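Manuels > Économie domestique > Deuxième partie > Chapitre 11

Chapitre 11
Ranger les courses

Il y a dans toutes les maisons un moment un peu flottant, vers la fin de l'après-midi, où l'on pose le sac sur la table et où l'on reste là, le manteau encore sur le dos, à se demander par quoi commencer. Ce chapitre est né de ce moment-là, et des longues conversations que nous avons eues à son sujet - toutes deux filles de familles nombreuses, nous avions beaucoup à en dire !

Vous avez appris au chapitre précédent à dresser une liste et à remplir un sac sans écraser ce qu'il contient. Reste à le vider, et cela s'apprend aussi. On sort d'abord ce qui se trouve au-dessus, souvent le plus fragile, puis on regroupe par famille : les fruits avec les fruits, le pain à part, bien au sec. Prenez votre temps, surtout les premières fois. Les exercices se font avec des aliments factices, que l'on peut manipuler vingt fois de suite sans les abîmer, et avec un peu de vaisselle, pour s'habituer à travailler sur une table déjà occupée.

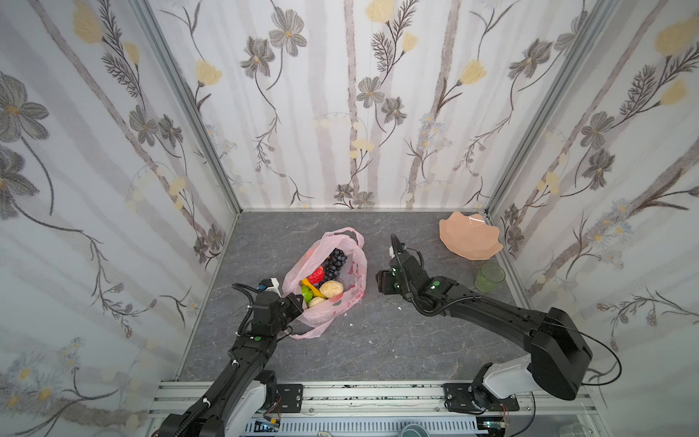 Fig. 11.1 - Sac rose garni de fruits factices et de petits pains, avec une assiette et un gobelet.

Avant de passer à la page 214, notez dans votre cahier l'ordre dans lequel vous videriez ce sac, et gardez cette note : nous y reviendrons à l'exercice 3.

© Éditions Loltach - N. Villaseñor et J. Sandoval | Contact | Haut de page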